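Skastumwood Spots: README

Last updated Monday, March 26, 2018

A catalog of short commercials and music promos finished at the Skastumwood post house. It covers the work delivered for Lilldale and Cormier, plus the unbranded shorts. The list is meant for producers and editors who need to find a spot by director, length or finishing format.

Contents

spots.csv — one row per finished spot, 96 rows
credits.csv — crew credits, joined on spot_id
stills/ — reference stills, JPEG
notes.txt — corrections received after delivery

Fields in spots.csv

spot_id: four digits, never reused
title: as it appears on the slate
client: blank for shorts
runtime: in seconds, without slate or black
aspect: delivery ratio
grade: initials of the colorist
vfx: yes or no

Of the 96 spots, 51 have visual effects work and 88 have a signed-off credit list. The rest carry "pending" in the credits column. Please don't fill these in from memory.

Known problems

Two spots from the Ferkivier campaign share a title. Use spot_id to tell them apart. Runtimes for cutdowns were entered by hand and may be off by a frame or two when converted.
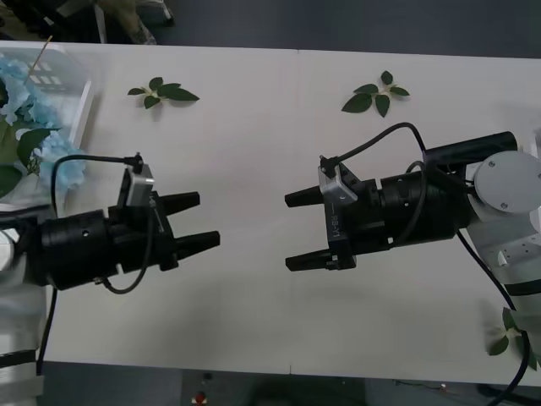 Titles with accents were saved as UTF-8. Older spreadsheet programs may garble them on import, so set the encoding first — the default is usually wrong.

Use

Internal reference and pitch research only. Music rights are not covered, and no spot should be posted publicly without checking with the client. The next update is planned for July.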